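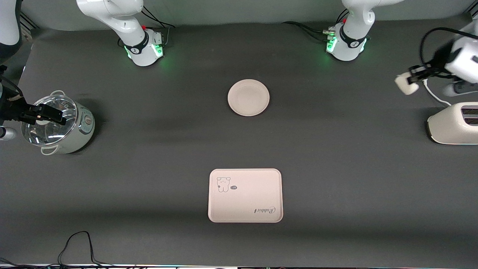 I don't trust toasters that come with a manual longer than a page. The Flideo two-slot came with 39 pages, most of it about a "bread sensing" mode, and I paid $50 for it in a sale at Milalwood after my old one quit. The full price is $143. I can't imagine who pays that.

I've had it since April, so the shine has worn off and I can say what it's like to live with.

## Toast

Fine. On setting 3 it browns a slice of plain white evenly on one side and a shade lighter on the other. Sourdough from the middle of the loaf fits if you cut it thin. Anything taller sticks out and needs flipping, same as in every cheap toaster I've owned.

Bread sensing is supposed to work out whether you put in a bagel, a frozen slice or something stale. I ran the same frozen bread through it for a week and got pale, pale, good, burnt, good. I turned it off and went back to the dial – which works.

## Build

The lever feels loose. The crumb tray slides out from the back, so you have to turn the whole thing around to empty it. The cord is too short for my counter, and there's nowhere underneath to wrap the extra if yours is too long.

It is quiet, I'll give it that. No beeping, and the cancel button does cancel.

## Against the Drusix

My sister's Drusix has no modes at all and cost less than mine did on sale. It makes the same toast. Its slots are a little wider too, and the tray comes out the side.

## Worth it?

At the sale price, maybe, if you like how it looks and plan to ignore the sensor. At full price, no. I'm keeping mine, mostly since the return window closed in the spring.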